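Workplace Cleaning Operations 2
Unit 6 handout: Clearing the occupied desk

Prepared by Kwok-wai Liu. Revised for the November intake, Thursday, November 27, 2025.

Read before the practical session. Bring the task card from Unit 5. Gloves are supplied.

6.1 Scope

This unit covers the removal of food and drink waste from a desk that is in regular use by one person. It does not cover shared kitchen benches (Unit 4), meeting rooms (Unit 7) or end-of-lease clearances. Wiping and disinfecting are treated in Unit 8 and should not be started until the desk has been cleared to the standard in 6.6.

The occupied desk is a mixed surface. Waste, personal belongings, paperwork and electrical equipment share a small area, and the cleaner has authority over the waste only. Most complaints received by cleaning contractors about desk work concern an item that was thrown out or moved. Dust comes a long way behind.

6.2 Terms used

Carrier: any bag into which waste is placed at the desk and in which it leaves the desk. It may be the liner of a caddy, a purpose-made waste bag or a reused shopping or gift bag.

Dry waste: wrappers, napkins, empty packets, lids, sleeves, stirrers.

Wet waste: any item holding free liquid, or food that will release liquid when pressed. Fruit slices, tea bags and ice are wet waste.

Held item: anything that is not clearly waste. A held item stays where it is or, where the site allows, goes to the held-item tray with a slip.

Clear zone: the part of the desk from which waste has been removed and to which no waste is returned.

6.3 Choice of carrier

A carrier for desk work needs an opening wide enough to take a cup without tilting it, walls stiff enough to stand while it is being loaded, and a base that will hold liquid for the length of the walk to the sink or bin room. Thin film bags fail on the second point. They fold in on themselves and the cleaner ends up using one hand to keep the mouth open.

Plastic gift bags with a cut-out handle do better. The handle area is usually reinforced and the side folds give the bag some shape. Translucent bags have the further advantage that the contents can be checked from the side before the bag is lifted. Opaque bags should be checked from above, with the mouth fully open.

The weak point of a cut-out handle is the corner of the slot, where a tear will start if the load is uneven. Support the base with the other hand once any liquid has gone in. Clips may be used on the rim to hold the panels. Remove them before the carrier is tied off and return them to the kit.

Capacity is to be judged by height and not by weight. Stop loading when the contents reach two-thirds of the wall. Cups are light and a bag of them feels empty well after it is full.

6.4 Cups

Cups make up the bulk of desk waste by volume and cause most of the spills. Treat every cup as wet until its interior has been seen.

Where a sink is on the same floor, liquid is poured off first and the cup goes in empty. Where it is not, a cup with liquid may travel in the carrier provided it is upright, it is on the base of the bag and it has been loaded before the others. Fruit stays in the cup with its liquid. Do not pick it out at the desk.
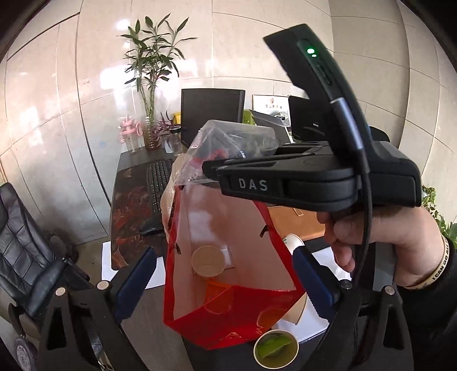 Empty cups may be nested if they are of the same pattern. Forced nesting of unlike cups splits the rim of the outer one and should be avoided. A cup that has been crushed at the desk will not stack and takes more room in the bag than it did whole, so leave crushing to the bin room.

Paper cups are lined on the inside in most cases and are not accepted in the paper stream at every site. Check the site sheet. At the Jornach building they go to general waste; at Mok they are collected separately and must be free of liquid, lids and fruit. The same cup is therefore handled in two ways depending on the address, and staff who cover both sites should read the sheet at the start of each shift.

6.5 Bags within bags

It is common to find a smaller bag already in use on the desk, holding wrappers or packaging left by the occupant. Three rules apply.

(a) A bag whose contents can be seen through the wall and are plainly waste may be placed in the carrier closed.

(b) A bag whose contents cannot be identified is a held item. Dark or crumpled contents are not to be assumed to be waste. Clothing, cables and packed lunches have all been lost in this way.

(c) A bag with a label, price sticker or name is to be read before it is moved. If the label refers to an order or a person, it is a held item.

Do not empty one bag into another at the desk. Crumbs and small pieces fall between the keys of a keyboard and are slow to remove.

6.6 Working order

1. Stand at the front edge of the desk. Move the chair back one pace.
2. Look over the whole surface before touching anything. Note liquids, electrical items and paper.
3. Place the carrier on the side nearest the walkway, open, away from the keyboard.
4. Load wet waste, upright, on the base.
5. Load cups, then dry waste.
6. Leave loose sheets of paper in place. A blank side facing up is no evidence that a sheet is scrap.
7. Lift the carrier with one hand at the handle and one under the base.
8. Check the spot where it stood for rings or drips. Blot; do not wipe.
9. Record held items on the slip.

The keyboard and mouse are not moved at any stage of clearing. If waste is lodged under the front edge of the keyboard it may be drawn out by hand. If liquid has reached either device, stop, leave the device as found and tell the supervisor.

6.7 Desk mats

Large fabric mats have become usual and need separate mention. A patterned mat hides stains and small items, particularly in dark colours, and should be checked at a low angle with the desk lamp on. The fabric absorbs liquid and carries it outward from the point of the spill. Blot from the outer edge of the mark toward its centre with an absorbent cloth and no product. Do not lift a mat with equipment on it.

Paper is often pushed part-way under a mat. Leave it there.

6.8 Recording

The clearing log used in this course is the Kason form. One line is completed per desk. Enter the desk code, the number of carriers, the stream each went to and any held item. The desk code is the number on the underside of the front edge, and is entered with its comma where it has one (2,344, not 2344), as the Zesby office system rejects it otherwise. Codes at Jornach finish at 3,281. A higher code has been misread and should be checked at the desk.

Held items are described by what can be seen from outside. "Clear bag, dark contents, red label" is a sufficient entry. "Rubbish?" is not.

6.9 Practical session

Work in pairs. One person clears and the other completes the log, then change over at the second desk. The desks will be set by Baltasar Cabello, who also marks the practical. Each will carry wet waste, dry waste and at least one held item.

Marks are lost for the following: liquid on the desk or mat, a held item placed in the carrier, a keyboard or mouse moved, a carrier filled past two-thirds, a log line left incomplete. Speed is not marked in this unit. Timed clearing begins in March.

6.10 Written task

In no more than 400 words, set out how you would clear a desk on which a full cup stands on a stack of printed pages and no sink is available on the floor. State the order of work, the carrier you would use and the entry you would make in the log. Hand in with the Unit 7 task card.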